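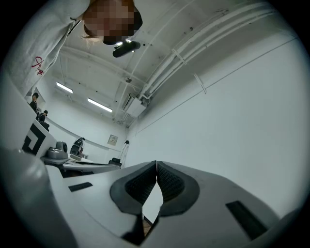

Photo: Yao-tsung Lui / Clulari, Pravthorpe

Friday Inspection Checklist: Pleltitz Hand Gripper and Bench Arm
With comments from the last round

Posted in: Wan Cell, Maintenance
Filled in by: Yao-tsung Lui
Station status: OK to run, two open items

I love doing this one. The Pleltitz is a simple tool with very few ways to surprise you, and an unhurried walk over it tells you almost everything about how the week went. The list covers the hand gripper first, then the small arm on the bench, then the room. Mark each line OK, FIX or N/A and please write something in the comment even when it's OK. "OK" with no comment is hard to use six months later!

BEFORE YOU START

Bench arm powered down, plug out and in your sight: OK
Comment: Plug laid on the bench top, tag on.

Gripper battery out: OK
Comment: Put it in the tray with the contacts facing up. I found it face down on a washer last time, which gave me a bit of a fright.

Hair tied back, loose sleeves rolled or cuffed: OK
Comment: Goes for visitors who lean in for a closer look too. Those fingers will take a cuff quite happily.

Last week's sheet read: OK
Comment: One carryover, the left pad. See below.

PART A. GRIPPER FINGERS AND PADS

A1. Finger tips line up when closed: OK
Comment: Look down the V from the wrist side. The tips should draw together evenly with the gap narrowing the whole way. If one tip leads the other, stop there and go to A6 before you do anything else.

A2. Rubber pads, textured face: OK right, FIX left
Comment: The fine mesh pattern is what does the holding, so get a flashlight on it from the side. Right pad is lovely. Left pad is going smooth low down, same spot as last week and slightly larger. Still grips the test block. I've put a new pair on the bench and we change both at once, please, never one alone. A fresh pad against a tired one makes parts twist as they lift.

A3. Pad rims: OK
Comment: Run a fingernail along the thick border. You want no lifted corners. Both rims are down tight all the way.

A4. Pads cleaned: OK
Comment: Damp lint-free cloth, then leave them alone to air dry. No solvent! We lost a good pair to the blue bottle in December and they went shiny overnight.

A5. Plastic body, cracks and rub marks: OK
Comment: Light gray plastic shows everything, bless it. Check around the slots in the finger housings first, then the edges. A few scuffs, no cracks.

A6. Finger screws, torque mark unbroken: OK
Comment: All the paint lines meet. If a line is broken, re-torque it, wipe off the old paint and draw a new one. Don't draw over the old one or we can't tell what happened.

A7. Full opening: OK
Comment: 37 mm on the caliper, measured at the tips. Spot on.

A8. Cycle test: OK
Comment: Battery back in for this, then out again. 100 open and close cycles with the test block, listening the whole time. I got one soft click early on and then nothing for the rest. I enjoy this part more than I should. You get to know the sound of a healthy one, and the new people should sit through a whole run at least once.

A9. Pad hours: OK, watch
Comment: Counter reads 870. The replacement is due anyway, so A2 and A9 can be closed on the same visit.

PART B. BENCH ARM

B1. Base bolts tight, no rocking: OK
Comment: Push on the base, not on the arm.

B2. Joints move freely by hand with power off: OK
Comment: Smooth from end to end. There used to be a gritty patch at the elbow and it has stayed away since the regrease. Great work by the evening crew on that.

B3. Cables clear of the reach: FIX
Comment: One thin cable has wandered across the table top again. I moved it back, but it wants a proper clip. Open item.

B4. Emergency stop latches and resets: OK
Comment: Power on for this step only. Press it, try to jog, nothing moves. Twist to reset, jog again. Do it 4 times and mean it each time.

B5. Patterned marker board upright, flat and clean: OK
Comment: Fingerprints on the black areas can throw off the camera alignment. Hold it by the edges. If it has been moved, even to dust under it, rerun the alignment and write that down here.

B6. Table top clear of tools and scrap: OK
Comment: Only what belongs to the station. The Allen keys go home to the drawer.

PART C. ROOM

C1. Ceiling lights all working, no flicker: OK
Comment: A flickering tube gives you odd readings long before your eyes notice it. Watch each one for a slow count of ten.

C2. Air conditioner not dripping or blowing on the bench: OK
Comment: Vane set away from the table. Wiped the grille.

C3. Pipe clamps snug: OK
Comment: Look along the run from the wall unit and see that nothing sags.

C4. Tripod legs locked and out of the walkway: OK
Comment: Feet pushed in toward the wall. Somebody will trip on it if it creeps out.

C5. Floor clear and chairs pushed in: OK

OPEN ITEMS

1. Replace both Pleltitz pads (A2, A9). Parts on the bench. After fitting, do A1, A7 and A8 again from the top. The new pads are a touch thicker when they come out of the bag, so expect the fingers to meet a little sooner.

2. Clip for the wandering cable (B3). Stick-on type is fine. Put it on the back edge of the table.

COMMENTS

Wan, second shift
Can I do the pads before Friday? I've got a quiet hour and I'd like the practice.

Yao-tsung Lui
Yes please, go for it! Take a photo of the old left pad before you peel it and keep the pair in a labeled bag. I want to compare the wear with the ones from the Pravthorpe spare.

Wan, second shift
Both pads are on. A1 good, A7 reads 37 again, A8 done with no clicks at all. The old left one peeled in two pieces, both are in the bag. I didn't get to the cable clip.

Yao-tsung Lui
Wonderful, no clicks! I'll close item 1 and take the clip myself.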